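Sorting by arm, checking by eye

Tsakiris, a reusable tableware service outside Dromville, put its first robot arm on the sorting line in June. Before that, every bowl and cup returned from the Colten school district was nested by hand. A full shift meant 700 pieces per worker, most of it reaching and twisting at table height.

The arm takes pieces one at a time by the rim and stacks them. Its control software, Trolura, is set up on a separate cloth-covered table before any change goes to the line. Sorters spend part of each week there, running mixed pieces and noting missed grips. Cups standing inside bowls remain the slowest case.

No jobs were cut. Of the 14 people on the line, 12 stayed in sorting and two moved to setup work, with a higher pay grade and a six-week course. Output per shift is now 800 pieces per station. The remaining sorters handle inspection - chips, stains, warped rims - and report less shoulder strain but more eye fatigue. Breaks were lengthened after the first month. The pace of the arm is still under discussion, as sorters cannot slow it themselves.

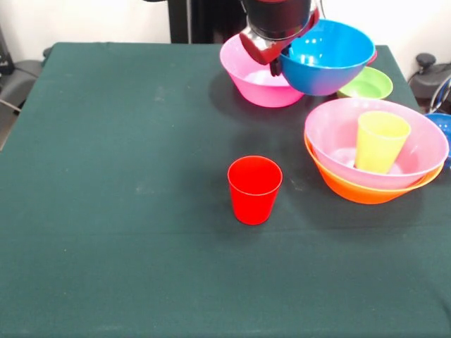
What happens when the arm misses a grip?
It stops, opens its fingers and tries once more. After a second miss it leaves the piece for a sorter and moves on to the next one.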